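Music at home > Looking after it > Discs and sleeves

Search tips, formats, repairs Go

November
By Zohreh Shojaei

Cleaning and storing LPs and CDs in an ordinary room

These notes cover LPs, singles and CDs kept in a living room or bedroom. They assume no cleaning machine. Shellac 78s are left out, except for one warning under fluids.

Before you start

Switch off any fan heater and close the window. Wash and dry your hands. Work on a flat surface with a clean, lint-free towel spread over it and have somewhere upright for the discs to dry. A dish rack with slots wider than 2 mm will take an LP, provided the slots touch only the outer rim and the label.

Sort the batch first. Discs that only carry surface dust need a dry brush and nothing more. Discs with fingerprints, mould or the grey film left by old PVC sleeves need fluid. Doing the two groups separately keeps the fluid cleaner for longer.

Dry brushing

Use a carbon fibre brush. Place the record on the turntable, start the platter and rest the bristles lightly across the grooves for three turns. Draw the brush slowly towards the outer edge and lift it off. Clear the bristles on the brush's own handle after each side. Don't clear them with your fingers.

If dust jumps straight back on to the disc, the problem is static. Very dry air makes it worse, and so do plain paper inner sleeves. Brushing harder increases the charge.

Keyvan Mirzaei prefers to brush before and after each side, and keeps a cheap hygrometer on the shelf. Below 35 per cent humidity he gets crackle on nearly everything. Above 45 per cent he hears very little of it.

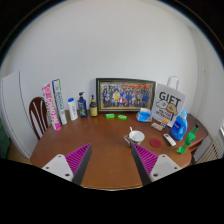 Pouran Shirazi wrote in to disagree about the order. She wet-cleans every second-hand LP on arrival, whether it looks dirty or not, on the grounds that mould release agent and old cleaning residue can't be seen under a lamp. Her routine is given in the next section with two small changes of mine.

Wet cleaning an LP

1. Measure 200 ml of distilled water into a clean bottle with a fine spray head. Add one drop of clear, unscented washing-up liquid. More than one drop leaves residue and doubles the rinsing.

2. Cover the label. A plastic lid of the right diameter with a soft rubber seal does well. Paper labels bleed, reds and dark blues in particular.

3. Spray the playing surface lightly. Leave for 30 seconds.

4. Wipe along the grooves in an arc with a folded microfibre cloth. Never wipe from the label outwards. Turn the cloth to a clean face every half side.

5. Rinse with plain distilled water, using a second bottle and a second cloth. Mark the bottles so they don't get swapped.

6. Stand the disc upright for at least an hour before it goes into a sleeve.

Tap water is acceptable for the first wash in soft-water areas. It isn't acceptable for the rinse anywhere. The minerals dry in the grooves and sound like fine surface noise.

Fluids to avoid

Window cleaner, methylated spirit, furniture polish and anything with lemon oil. Isopropyl alcohol in small proportion is tolerated by vinyl but ruins shellac, so leave it out altogether if you own both and share bottles between them. Wood glue peels are popular on forums. They work on some pressings and tear on others, and the fragments are very hard to remove.

Don't store mixed fluid for more than a fortnight. If it has turned cloudy, throw it away and wash the bottle in hot water before refilling.

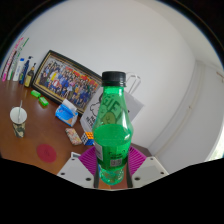 CDs

Wipe a CD in straight lines from the centre hole to the rim. A scratch that runs across the track is easily corrected by the player, and one that follows the track often isn't. Breathe on the disc and use a spectacle cloth. For sticky marks, use the same weak mixture as above, then rinse.

The printed side needs more care than the shiny side. The reflective layer sits directly beneath the lacquer, so a scratch there can take the data off with it. Never put an adhesive label on a disc. Hold it to a bright bulb: pinholes of light mean that the layer has begun to fail, and it should be copied soon.

Replacement jewel cases are sold in packs. Check the hub before you buy. The teeth should release the disc with one press of a fingertip. If the disc bends as you lift it, change the tray.

Shelving

Store everything vertically and fairly snugly. LPs that lean will dish within a couple of summers. Divide each shelf every 35 cm or so with a rigid upright. A full cube shelf of LPs is heavy, and fixings into plasterboard alone won't do.

Keep the bottom shelf at least 10 cm above the floor and the whole unit away from radiators and outside walls. Direct sun fades spines, and the black ones on metal albums show it first, as a brownish stripe.

Double albums in gatefold covers should have the discs taken out of the pockets and stored behind the cover in a polypropylene outer. The seams then last much longer. The outers sold for single albums are too tight for this.

Inner sleeves

Polythene-lined paper is the best value. Replace any inner that is torn or gritty, but keep printed inners flat behind the disc, as they matter to resale.

Keeping a list

My own shelves hold 608 titles, of which 233 are LPs. A spreadsheet with artist, title, pressing, date last cleaned and shelf letter is enough. Put a pencilled C on the corner of the new inner sleeve when a disc has been wet-cleaned. Next month: belts, and how to measure one that has already stretched.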